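Shuttlecock questions, answered

Hjaltested Badminton Club — Equipment and shuttles

We get asked about shuttles more than anything else, more than subs, parking and the showers put together. That pleases us no end, because we love talking about them! These are the questions that come up most at club nights. Last updated 27 July 2018.

Do I need to bring my own shuttles?

No. Shuttles for club nights come out of your session fee, and there's always a tube open by the desk. If you book a court outside club hours you'll need your own, or you can buy a tube from us at cost.

Feather or plastic?

Both! Beginners' hour is plastic and everything after it is feather. A feather shuttle leaves the racket like a rocket and then slows right down, and once you've played a proper drop shot with one you'll see why people put up with the expense. Plastic ones last far longer and forgive a mishit, so they're a great choice for the garden or for learning to serve. If you've only ever played with plastic, come and have a knock with feathers one evening. It feels like a different sport for the first ten minutes.

What do the speed numbers on the lid mean?

They tell you how far the shuttle will fly. Warm air is thinner, so a shuttle travels further in it, and you want a slower one in summer and a quicker one in winter. Our hall gets chilly from October onwards and we move up a speed then. Makers don't all use the same numbering, so check the side of the tube before you compare two brands.

How do I test one?

Stand on the back line and hit a full underarm stroke, upwards and parallel to the sideline. A shuttle at the right speed should land a bit short of the far back line, between the two testing marks if your court has them. Ours are on court two only. Hit three or four before you decide, and get somebody else to try as well, as we all think we hit harder than we do.

Which way up should I keep the tube?

Upright, with the shuttles stacked one inside the next and the lid on. Don't lay tubes flat under a kit bag — the feathers at the bottom take the weight and you end up with an egg-shaped skirt that wobbles all the way over the net. A shelf in a cool room is ideal. The boot of a car in July is about the worst place you could pick.

How do I get one out without wrecking the feathers?

Gently, and by the cork where you can. If the corks are facing you, tip the tube and let one slide into your palm. If it's the skirt end that's open, don't hook a finger into the feathers and pull. Take the rim lightly between finger and thumb and ease it straight up, or open the other end if your tube has a lid there too.

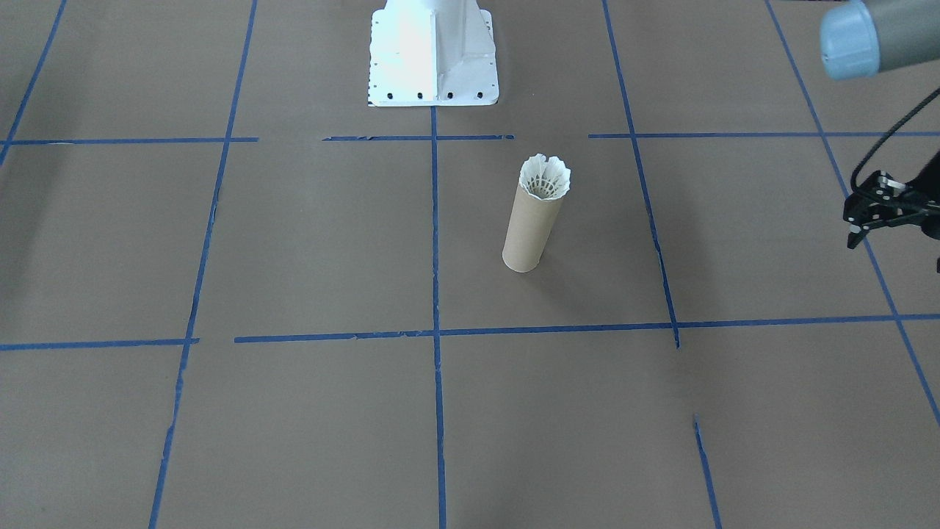
Going back in is the same thing in reverse. Line the shuttle up with the tube, let it drop under its own weight and stop if it catches. Most of the bent feathers we see come from someone shoving the last one in at closing time with their coat already on.

What is all this about steaming?

Feathers dry out, and dry feathers snap. A little moisture makes a wonderful difference, and you don't need any gadgets. Take both lids off, hold the tube over a steaming kettle for a few seconds, put the lids back on and leave it overnight. Mind your fingers, use a cloth, and don't let the corks get soggy. Some members prefer a damp bit of sponge tucked inside the lid, which works nicely too if you're patient.

Can I straighten a bent feather?

Often, yes. Stroke it back into line from the quill outwards. If the quill has cracked, put that shuttle in the practice box.

What happens to the old ones?

The practice box lives under the bench by court one. Anything in it is free to use for serving drills, and juniors can take some home. When we last had a big clear-out there were 243 in there, and we were delighted to find that plenty of them still flew straight enough for a good rally.

Please keep empty tubes as well. They're lovely sturdy things and the Badano after-school group is always glad of them for craft days. Posters travel well in them, and so do knitting needles.

Can I order a few tubes through the club?

Yes, put your name on the sheet by the desk with the speed you'd like. We order once a month and tubes are handed out at the next club night.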